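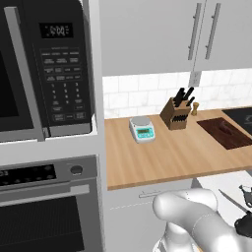 The microwave says 12:00, with the oven right underneath.

So I should tell you up front that I did not want a cat. I wanted a dog, and my landlord in Flarnberg wanted no animals at all, and somehow between the two of us we landed on a Maine Coon the size of an ottoman.

The ad said Flundotwood Cattery, kittens and retired adults, by appointment. I had called about the kittens. The man who picked up was named Fabrice Perrin and he had a list of questions for me, 28 of them, and he read the numbers out loud. Did I work nights? Did I own a recliner? (They can crawl up in the works, so that was a fair one.) What would I do if the cat outlived my interest in it? I said I didn't think that would happen, and he said "Hm," and I could hear him writing.

I guess I passed because he gave me directions, out past the feed store at Bremine and left at a barn with no roof. It was April and the road was soup. I got there at ten past four with mud clear up the doors of my sister's car, which I had told her I was taking to the dentist.

The kittens were gorgeous, okay? Five of them, all feet and ears, going up the curtains like little firemen. I got down on the floor in my good pants. One fell asleep in my sleeve and I was already picking out names when Fabrice said, very politely, that those were all spoken for.

"All five?"

"Since before they were born," he said. "You are on the list for the fall."

I said nobody had mentioned a list. He said it was question 25.

That's when Guzmán walked in. I say walked, but it was more like somebody pushing a couch through a door. He was a brown tabby with a torn ear and a ruff like an opera singer, seven years old, a former stud cat who had been fixed in the winter and didn't seem to have gotten over it. He looked at me on the floor. He looked at the kitten in my sleeve. Then he sat down on my purse and let out this tiny, tiny chirp, like a wet sneaker on a gym floor.

"He doesn't do that," Fabrice said.

Now, I have bought cars. I know what it is when a man tells you the other buyer just called. But Fabrice looked kind of put out about it, and he went and stood at the window with his back to us for a while.

"I was going to keep him," he said. "My wife says I say this every time, and every time it's true, and that's how we came to have eleven."

I asked how much he wanted. He said for the retired ones he only asked what the surgery had cost him, plus 30 dollars for the carrier, and that I could bring the carrier back and get the 30 back too. I wrote the check on top of the dryer. He made me sign a paper saying that if I ever couldn't keep Guzmán he'd come home to Flundotwood, no shelters, no cousins, no Craigslist. I signed it and he signed it and then he read the whole thing over again from the top, moving his lips.

It took both of us to get him in the box. Fabrice carried it out to the car himself and belted it in, and then he leaned down to the little door and said something in French that went on for a good long time. I looked at the mud.

"He likes the radio," he told me when he straightened up. "But talking. No music."

So I drove home listening to a man explain crop prices, with this enormous animal staring at the side of my head, and every time I switched over to a song he hollered until I switched it back. At the barn with no roof I pulled over and called my landlord. I had a whole speech worked up. I'd gotten as far as "Now, hypothetically," when Guzmán chirped.

There was a pause on the line.

"Was that a bird?" my landlord said.

I looked at the cat, and the cat looked at the radio.

"Yes," I said. "Yes it was."

"Birds are fine," he said, and hung up, and I put the crop prices back on and drove us home.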